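Teaching the arms to handle bedding: fixing dropped and dragged pillows

I love this job. A pillow is soft, light and cheap, and it will show up every weak spot in a two-arm setup inside an afternoon. Ours is a Viketti pair, and in August it started letting go of pillows halfway to the bed and tugging at covers it should have released. Most of the cure was plain housekeeping.

Start with the pinch

A gripper that takes only the cover will pull a nice fat fold of cloth and leave the filling hanging. It looks like a great grip right up until the cover slides! Close slowly, lift an inch, and stop.

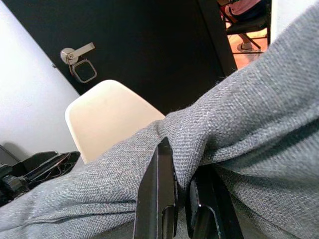
If the fold creeps during a slow count of five, open up and go in deeper. Khalil Hattar added that pause to our routine and drops went from 40 in a batch of 206 lifts down to 2, with no new parts at all.

Give the cable some slack

Our worst fault was a wrist cable catching on furniture. The arm felt the tug, took it for the weight of the pillow and squeezed harder. Before you switch on, move each arm through its full reach by hand and watch the cable the whole way.
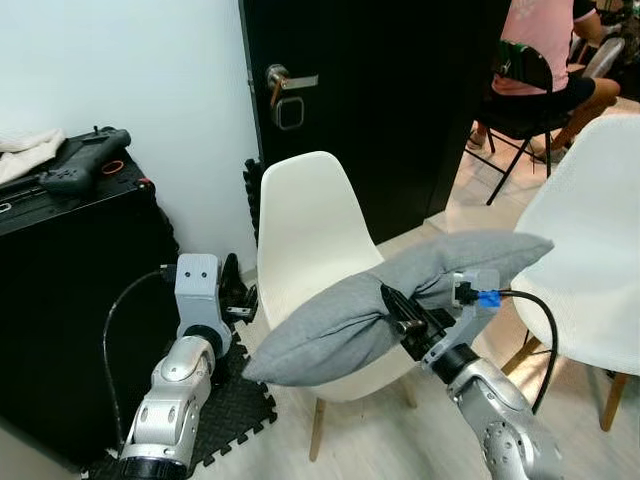 Chair legs and chair backs are the usual snags, so keep the carry path high and short. Mirjana Berisha likes to leave a fist's width of spare loop at the wrist, and I've copied her ever since.

Look over the fingertips

Worn edges snag knits and felted covers. Wipe the tips with a dry cloth, then run an old nylon stocking along every edge. Wherever it catches, smooth that spot with fine paper, or swap the finger if the chip is deep.

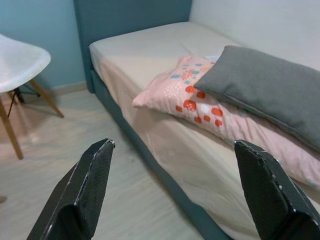 Set it down with both arms, and keep your hands back

Two grippers on one cushion can end up pulling against each other. Ours did, and a seam went with a terrific rip. Have both arms stop and open together, then back away sideways before they rise.
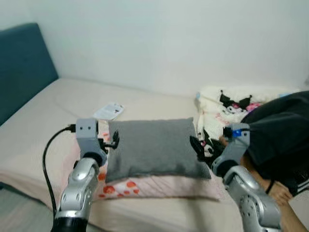 Agree on one word for stop, and say it loudly. Ours is "Dotar," after the old stop box, and it still works a treat. Anyone sitting by the bed keeps hands and sleeves out of reach until both arms are parked. Clear off small things and spare blankets too, as they get scooped up with the cushion. Rangi Whitelaw's list of snagged items is up to a sock, a glove and half a newspaper, and I'm still hoping to add to it.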